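About Helmy

We teach robots by showing them

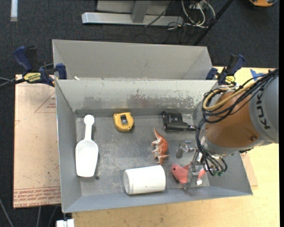

One of our picking bins at the Justex workshop.

Helmy is a small company that records people guiding robots through everyday handling jobs. A person moves the robot, either by holding the arm and leading it or by steering it from a desk nearby, and the robot's movements are saved together with what its cameras saw. Our customers use these recordings to train their own machines. We have been doing this work, and very little else, since we opened.

There are 14 of us. Most of the staff are operators, which is our word for the people who do the showing. The rest build the stations, keep the arms running, and check the recordings before they go out.

How we started

The company came out of a repair business called Dumomton, which serviced used industrial arms for packaging plants. Customers kept asking the same thing. They had an arm that could repeat one motion all day, and they wanted it to pick up parts that did not arrive in the same place every time. Writing a program for that took weeks and usually had to be redone when the parts changed.

One of the Dumomton technicians had been leading arms by hand to set up welding paths, and tried the same approach for picking. It was slow, and the first recordings were not much good. The arm was heavy to push and people tended to fight it. But a customer bought them anyway, then asked for more. Helmy was set up as its own company that August, with 2 arms and a rented room behind the Dumomton shop. We moved to the Justex building when we needed a stronger floor and better power.

What we do

Most of our work is bin picking. We put a mix of objects in a metal bin, and the operator brings the gripper in, takes hold of one, and moves it to where it needs to go. Then the objects are laid out differently and the job is done again.

We choose things that do not have much in common. A tape measure, a plastic scoop, and a toy dinosaur can all be in the bin together, and each asks for a different grip. A cylinder lying against a wall has to be approached from a direction that leaves room for the fingers. Soft items are harder than people expect, and so is anything thin and flat. We keep some 400 objects on the shelves and rotate them, and we retire the ones that get too beaten up to be useful. Customers can send their own parts if they want those mixed in.

We also take on:

Sorting and placing small goods into trays
Opening and closing drawers, lids, and boxes
Handing items from one arm to another
Correcting a customer's existing robot while it works, with an operator stepping in when it goes wrong

That last service was added because customers asked for it. The operator watches the robot run by itself and takes over when it gets stuck, and we save both the mistake and the fix.

By hand or by remote

We get asked which way of teaching is better. It depends on the arm and the job.

Leading by hand works well with lighter arms and with jobs where feel matters. The operator can tell when a part is jammed or when the gripper has only caught an edge. The drawback is that the operator's own arms end up in front of the cameras, and some customers do not want that in their recordings.

Remote control keeps the person out of the way, and it is what we use with the larger arms. The operator sits at a desk outside the marked area and steers with a hand controller. It takes longer to learn. New operators spend their first sessions just moving an empty gripper around and stopping where they meant to stop. Depth is the hard part – everyone closes the gripper too high at first.

How we build stations

We put our stations together from whatever holds still. Bins are clamped at the sides, because a bin that creeps a little with every pick will spoil a whole day of recordings. Tables are plain and easy to replace. Sheet metal gets scratched in this line of work and we leave it that way, as the bins our customers use are scratched too.

Cables are the part we spend the most time on. They have to follow the arm through every position without snagging or pulling on a connector. The operator checks them before the first run and again after lunch.

Checking the work

Every recording is watched by someone other than the person who made it. The checker marks whether the object was picked up, whether it was dropped, and whether the arm bumped the bin. We keep failed attempts and label them as failed. A customer can ask for them to be left out, but most want them.

A standard order is 300 recordings of one job, done by more than one operator. People have different habits. Some come in from straight above every time, others like to slide a finger along the wall first, and a robot that learns from only one of them will pick up that person's habits along with the job.

Brirudine

Brirudine is the software we use to record and review. We wrote it for ourselves after trying to manage with folders and a spreadsheet. It lines up the camera views with the arm's movements and lets the checker step through them side by side. Customers receive a copy of the viewer with their order. We do not sell it separately.

Working here

Operators come to us from all sorts of jobs, including crane work, sewing, and warehouse packing. No background in robots is needed. We look for steady hands and people who do not mind doing a thing again when it was nearly right. Training is paid, and shifts at the controls are short, with breaks between them.

Visiting

We are open to visitors on Tuesday afternoons. Please write ahead so that we can have a station free, and wear closed shoes. If you have a part you would like to see picked up, bring it along – two or three of the same part is better than one.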